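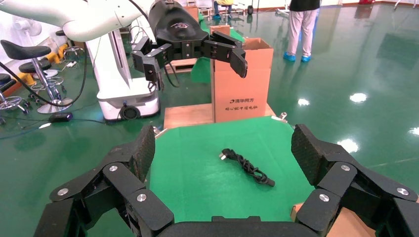
Reading time: 2 minutes

Pinilance 600 Table Cover

The Pinilance 600 is a fitted cloth cover for work tables, packing benches and folding tables. It is sold by Srour in one weight and two lengths. The number in the name refers to the depth of the table in millimeters, and the cover will not fit a deeper top without pulling at the corners.

Fabric

The cloth is a plain-weave polyester with a brushed back. The face is smooth enough for paper and card to slide across, and the back grips laminate, painted steel and sealed wood. On raw particle board the back sheds fibers for the first few weeks. Use the Stokilura underlay in that case, or seal the board first.

Colors are dyed in the yarn. Expect slight differences between lots – order all covers for one room together if the match matters. The lot number is printed on the care label, next to the size.

Fit

Each cover has an elastic hem and 2 cords, one for each long side. The cords tie under the top and take up slack after washing. Corner pockets are cut square. Rounded tops can be covered, but the spare cloth has to be folded under and held with the 6 clips supplied. Clips fit tops up to 11 mm thick at the edge. Thicker edges need the wide clip, sold separately.
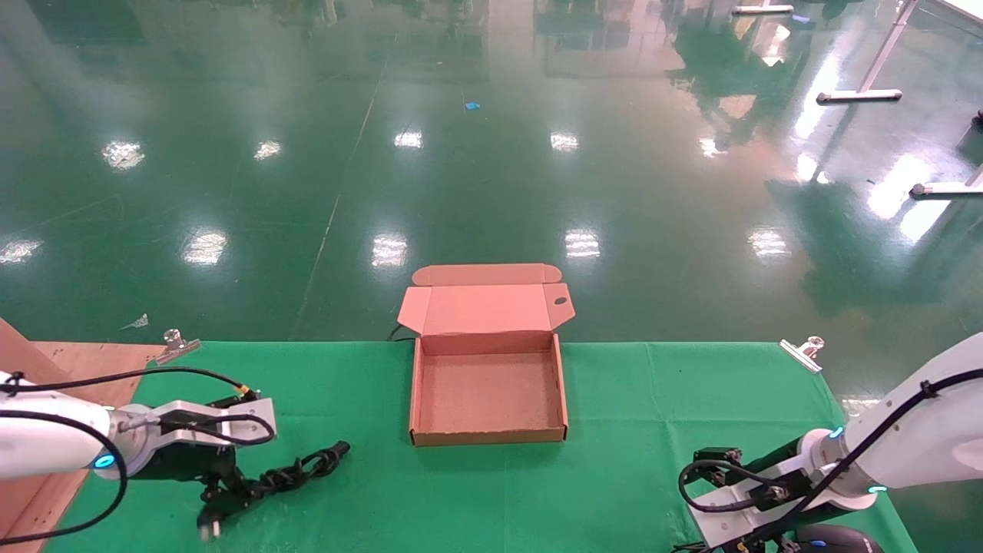
Measure the top with the cord slack and the table unfolded. Hinged tables often gain a few millimeters across the center joint when opened, and a cover ordered from the folded size will lift at both ends.

Care

Machine wash warm, no bleach. Line dry or tumble on low. Do not iron the elastic. The cloth shrinks slightly in the first wash and is stable after that. Packing tape lifts cleanly if pulled back flat against itself. Hot-melt glue does not come off and should be kept away from the face.

Limits of use

The cover is not heat resistant and is not rated for static control. It should not be used under soldering irons, heat guns or cutting blades. A cutting mat may be laid on top – tape the mat at two corners to stop it from creeping.

Ordering

Covers ship folded. Creases drop out after a day under tension, or after one wash. The November price list applies to both lengths. Orders placed on a Sunday are entered the next working day. Unwashed covers may be returned with the clips and cords.

Questions on sizes go to Renu Garg. Trade accounts and bulk orders go to Raed Saab. Please give the table depth, length and edge thickness in the first message.

Related items: Stokilura underlay, wide edge clip, replacement cord set, Bostesov bench skirt.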